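Print this page | E-mail to a friend

Keeping a toaster oven nice (without making a whole day of it)

I use my toaster oven far more than the big one, and for years I cleaned it far less. Toast, leftover pizza, a tray of cookies when I only want six – it all leaves crumbs, and crumbs on the bottom turn into smoke sooner or later. Mine finally set off the hall alarm one morning in April, and I've been good ever since!

Unplug it first and let it cool all the way down. I give it 90 minutes if I've been roasting anything. Then the crumb tray comes out and gets tapped over the trash, and the rack goes in the sink with hot water and dish soap. If the rack is really baked on, leave it overnight and it'll scrub up easily the next day.

For the door glass I mix 2 tablespoons of baking soda with just enough water to make a paste, spread it on the inside, and go have coffee. Wipe it off with a damp cloth, then wipe again (there's always a white film the first time). Please don't spray anything near the heating elements. 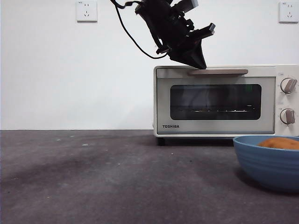
Cream-colored Toshiba with a dark window and two knobs.

Light-colored ovens show every greasy fingerprint, and the handle is the worst of it. A soft cloth with a drop of dish soap does the job. Around the knobs I use a cotton swab, barely damp, and I go easy on the little printed markings – I rubbed half of them off my last oven with a scouring pad and had to guess at the settings until I replaced it.

Leave some breathing room at the back and sides, too. Your manual will say how much.

Recent tips
Getting burnt sugar off a cookie sheet
Drawer liners that stay put
What to do with a sticky cutting board

Comments

Concetta Sanna: I line my crumb tray with nothing at all, just wash it every week. Takes me about 2 minutes.

Penny in Ohio: Does the paste work on the outside of the glass too?

Marge: It did on mine, Penny. Rinse it well!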